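August 11, 2021

Long one tonight, because I want to get it down before I start remembering it as less annoying than it was.

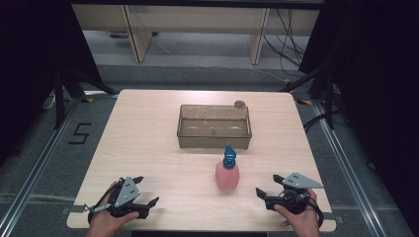
Station 5, pink bottle and the tray, both grippers on.

So the left gripper closed on its own today. I had it hanging open over the table, my finger nowhere near the trigger, thinking about lunch, and the two fingers just snapped shut. No warning, no buzz first. Then it stayed shut for a second or two and let go again like nothing had happened. I yelped! Zhuoran stuck his head around the curtain and asked if I'd seen a spider.

I told him what it did and of course it wouldn't do it again. I waved it around, I squeezed, I let go, I did the whole bottle-into-tray routine nine or ten times while he stood there with his arms folded being very polite about it. Perfect every time. He went back to his own table and I felt like someone who takes a car to the shop and the noise stops in the parking lot.

It came back at take 50, naturally. This time I had the bottle by the collar, lifting it over the wall of the tray, and the left one clamped down hard while the right one was still holding. The bottle shot out sideways, hit the table leg and rolled off under the bench. It's plastic, so it was fine (it has survived much worse from me), but the part that bothered me was my other hand. Between takes I reset things by hand, and I'd had my thumb down in between those fingers maybe a minute before. I always do that! We all do. You set one gripper down on your lap, you reach across, you nudge the tray straight, and half the time you're brushing right past the open fingers of the other one.

They're not strong enough to break anything, I don't think. Qusai let one close on his pinky back in December on a bet and he had a purple stripe across the nail for a week. Still, that was one closing the normal way, at the normal speed. This was quicker.

I hit the stop and called Yaqin over. She was great about it, much less "are you sure" than I was expecting. She had me power down both sides and then pulled up the log from the morning, and there it was in the numbers – the position reading on the left motor jumps straight from open to closed, no in-between at all, and the motor goes chasing after it. She found it in four separate takes. Four! I'd only felt two of them. The other two must have been when the fingers were already nearly shut around something, so I never noticed, which gave me a funny feeling in my stomach.

Her guess is the cable. The left one loops around the body of the gripper and then drops down past the edge of the table, and every time I reach for the far side it gets tugged a little. She wiggled it right where it goes into the body with the log running and got the jump on the third wiggle. We both said "ha!" at the same time. It could still be the board, she says, and a loose cable just happens to set it off, so she's not signing off on anything until she's swapped them one at a time. New cable first, same board. If it jumps again, new board.

The sad part is the data. We were supposed to hand over 200 takes to the Kellham people this week and I was at 75 from this table, and now every one with a jump in it has to come out, and somebody has to go through the rest and look. That somebody is me, tomorrow, with a very large coffee. Yaqin thinks we should also check the older stuff, all 3,844 takes from this pair since they were put together. I said surely a script can do that. She said yes, and who did I think was going to write it. Sihan, hopefully. He owes me for the weekend I covered.

New rule in the meantime, written on tape and stuck on the rail – stop pressed before any hand goes near the fingers. It adds up to ten seconds a take and I already forgot it once this afternoon on the spare pair, and Zhuoran saw me and made a buzzer noise. Fair enough.

I wrote up the report before I left. The form has a box for "was anyone hurt" and a box for "could anyone have been hurt" and I sat looking at the second one for a while before I ticked yes. Then it wanted a description in 50 words and I used all of them on the thumb.

Wrists sore again. Leftover noodles for dinner, called Mom, forgot to move the laundry over so it's getting washed twice.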